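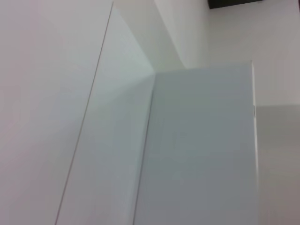 **Figure 1.** Pale flat surfaces at close range, with a darker blue-gray panel and its bright, narrow right edge.

## 3.2 Plain faces, edges and the look of storage

Most writing on household storage starts with what goes inside. We wanted to start with the outside: the flat, pale faces that people live beside every day and hardly ever talk about. They turned out to be the richest part of the study, and we came back to our notes on them again and again.

In the Nelholm interviews, people were asked to talk us through one piece of storage they used daily. Hardly anyone began with color. They talked about edges. One woman ran her thumb along the side of a cupboard while she spoke and said she could find it in the dark that way. A man in the same building told us he judged every box and board by its "thin side", and he had strong views on which ones looked finished. Georgiou's notes from the pilot are full of remarks like these, and they led us to give edges their own heading in the coding sheet.

Figure 1 shows how much an edge can do when the faces are plain. The gray panel has no markings on it, and the tone changes only slightly across it. The bright strip down its right side is what makes it read as something with thickness, like a board or the side of a box. To the left, a thin dark line does similar work between two pale surfaces set at different angles. We find this lovely to look at, and it is also useful: with so little else to go on, small shifts in tone carry nearly all the sense of depth.

Small marks matter too. There is one on the bright edge in Figure 1, a little gray mark or notch below the panel's upper third. We coded such details as "interruptions" and left their cause open unless the owner brought it up. Owners often did – and at length! In the Holtell homes, a dent or a scuff could set off a whole story about a move, a child or a badly chosen screwdriver.

The coding was done by 2 readers working apart. They agreed well on edges and interruptions, less well on "plain" as a term for faces. Kalliopi Georgiou suggested splitting it into "unmarked" and "even in tone", and the October round used both labels. The split helped. A face can be free of marks and still shift from light to dark across its width, and several people in the Pirkus group described exactly that when they spoke about morning light in a hallway.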